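# Chapter 4: The Price on the Tag

Suppose you own a hardware store. Congratulations, and condolences. You have 1,000 different items on the floor, most of which will be bought by someone who came in for a different item. Somebody has to decide what each one costs, and it is you, tonight, with a sticker gun.

Students tend to arrive at this chapter believing that a price is a fact about an object, like its weight. A paint roller simply *is* six dollars. By the end of the chapter we hope to have made you less comfortable in the checkout line.

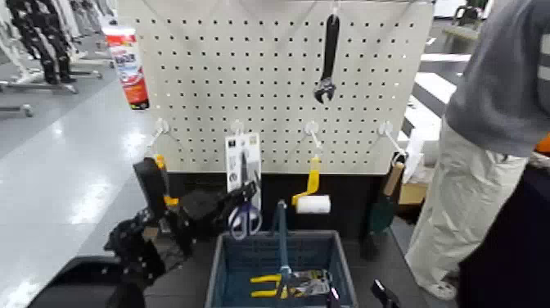

*Abundio Cisneros*

Let us begin in Skultstead, a town with one main street and two hardware stores, Ibarra and Heridero, which face each other across it. The owners wave every morning. Each also sends a nephew over at lunch to read the other's tags.

Ibarra buys a certain wrench wholesale for $8 and sells it for $14. The six-dollar difference is called the **markup**, and new owners like to think of it as theirs. Then the rent arrives, followed by the electric bill and the wages of the nephew. What remains after all of these have eaten is **profit**, and in a slow October there may be none.

Now suppose Heridero drops its wrench to $12. Ibarra can do three things:

- match the price and earn less on each wrench
- hold at $14 and sell fewer wrenches
- complain to the customers, who will nod and cross the street

How many customers cross depends on how much they care about two dollars. Economists call this sensitivity **elasticity**, a word that has frightened more freshmen than it should. If a small change in price sends buyers running, demand is *elastic*. If they grumble and pay anyway, it is *inelastic*. A man with water coming through his kitchen ceiling is about as inelastic as a human being can get.

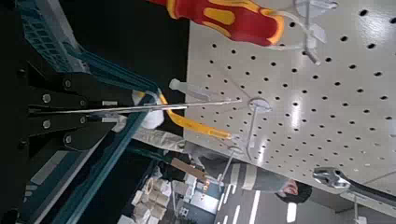 The nephew is worth a closer look, too. His lunchtime walk costs Ibarra an hour of wages and tells the store something it could not learn by staring at its own shelves. Information has a price like anything else, even when it is collected by a teenager holding a sandwich.

My old teacher Braulio Xolalpa used to ask his classes what a fair price was. He let the argument run until the bell, then assigned it as homework. I have kept up the tradition in Exercise 62, which you may find at the back of the book and may resent.

## 4.1 Costs That Sit Still and Costs That Don't

Ibarra's rent is $600 a week whether the store sells 100 wrenches or spends the week dusting them. This is a **fixed cost**. The $8 paid for each wrench is a **variable cost**: sell more, and you must buy more. At $14 apiece, Ibarra needs to sell 100 wrenches a week just to cover the rent, and Skultstead does not contain that many loose bolts. Fortunately, the store also sells paint.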